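Stuler Romance Readers, minutes, 2020-12-21

Book: The Lighthouse Keeper's Wolf, first in the Menon Bay series.

Minutes from July approved, after the word "smoldering" was struck from item 2 on grounds of overuse.

11 members had finished the book. Two had finished the last chapter only and wished this to count. It does not.

General agreement that the wolf was likable and the lighthouse underused. The misplaced-letter plot ran 67 pages and could have been settled by one phone call. Motion to read book two carried, with grumbling. 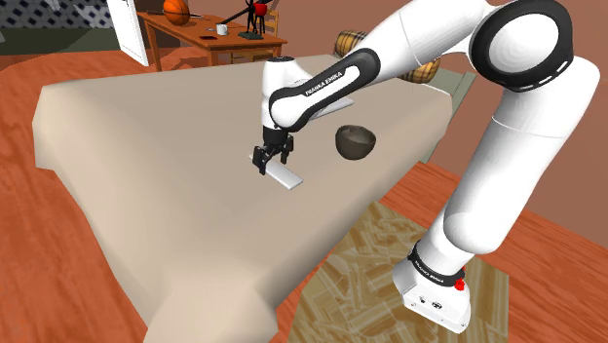 Brayan Tello objected that the phone call would have ruined the ferry kiss, and that he for one would put up with another 16 chapters of bad mail for it. Noted.

Snack fund stands at $25. Next pick due from Thaddeus Bellamy, no vampires.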